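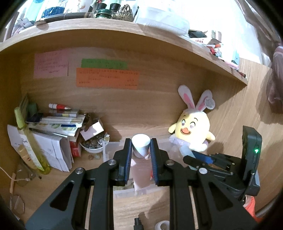 Progress report to the Kurup Fund: the Home Desk Project, February

Hi everyone,

Second report from me, and I promise it's shorter on budget talk than the first one. The numbers are in the usual spreadsheet, so I'll use this space to tell you how the desk work is going, what we've changed since the fall, and what I'd like to do with the rest of the grant.

Quick recap for anyone new on the list. Zodaso helps people who study or work from home get a desk they can use, without buying a new one. We come over for one long session, take everything off, sort it with the owner, put back what earns its spot, and then check in later to see how it's holding up. The Kurup Fund pays for the sessions and for a small kit of bins and tape that stays with the household. That's the whole thing, and I still think it's the most fun job I've ever had!

Where we are

We've finished 41 desks out of the 79 in the plan. I had hoped to be a little past that by now, but January was slow (school exams, two rounds of flu, and one week when my car was in the shop). Risten is nearly done. Rusteck only got going properly in February, and there are 14 households signed up there with sessions still to come. Nobody has dropped out since my last report, though a few people have moved their dates more than once, so please don't be alarmed if the calendar looks messy.

Hutch desks

We keep meeting the same piece of furniture, the wooden desk with a built-in hutch. I've changed my mind about these. Back in the fall I grumbled that the hutch eats up the work surface and collects junk. Now I kind of love them, as long as you treat the three zones separately: the top shelf, the back panel, and the desk surface itself.

The top shelf is where things go to retire. On the desk I've put with this report there's a gold ornamental figure up there, a dark green glass jar with black lids near it, a big white container, and a bunch of small packages and pens over at the far right. That's a pretty normal top shelf for us. My rule used to be "clear it." My rule now is that ornaments can stay, and pens have to come down to where a hand can reach them. People were so much happier once I stopped going after their ornaments, and the sessions got quicker too.

The back panel is the best part of the whole desk and hardly anyone uses it on purpose. Paper notes right at eye level, under the shelf, work really well. This desk has a pink one, a green strip and an orange one, all written on in tiny handwriting, with the orange one overlapping the green a bit. We've started suggesting one color per kind of note (the owner picks what the colors mean), and asking people to go through them when we check in. Some do, some don't. I'd like to print a half-page tip sheet about it, which would come out of the materials line.

Then there's the desk surface. I've been pushing see-through bins pretty hard, and I'm going to keep pushing. With a clear plastic bin you can tell there's something pink in there without taking anything out, and that one little thing saves a lot of rummaging. The solid bins we bought in the first round look nicer, I admit it, but people forget what they put in them. When I visited the first Risten households again, the solid ones had turned into mystery boxes. I'd like to switch the kit over to clear bins completely once the current stock runs out.

Small stuff is still our weak point. Cups, tape, little connectors, all the things that don't have a category and end up in the middle of the desk. We tried a "bits tray" with 8 households and the results were mixed. Half of them filled it in no time and started a second pile right next to it. I'm going to try a shallower tray in Rusteck and see if that slows things down.

On keeping the chick

One question from your last review was whether we're strict enough about decorative items. I've thought about it a lot, and my answer is that I don't want to be stricter. The yellow plush chick with the bunny ears (and that ruffled collar, come on!) leans up against the back panel next to the notes. It takes up a small patch of desk. If a person likes sitting down at their desk more with a chick there, I'm leaving the chick. I did add a line to the session sheet asking owners to choose their favorites first, before we sort anything else, and it's made the rest of the sorting a lot calmer.

What didn't go well

Our check-ins are late. I said I'd do them a month after each session and I'm running closer to two. Kumaresan Chacko has offered to take over the Risten ones starting in March, and I'd like to pay him for his mileage if that's okay with you. I also ordered too many labels. They peel off the clear bins after a while, so we've gone back to plain tape and a marker, and I have a box and a half of labels if another project could use them.

What I need from you

A yes or no on the mileage, please, and a yes or no on moving what's left in the label budget over to clear bins. I'd also love for one of you to come along to a Rusteck session this spring. Mornings are best, we usually start at 9:30, and there's always coffee.

Next report will be along once Risten is wrapped up.

Thanks as always,
Your desk person at Zodaso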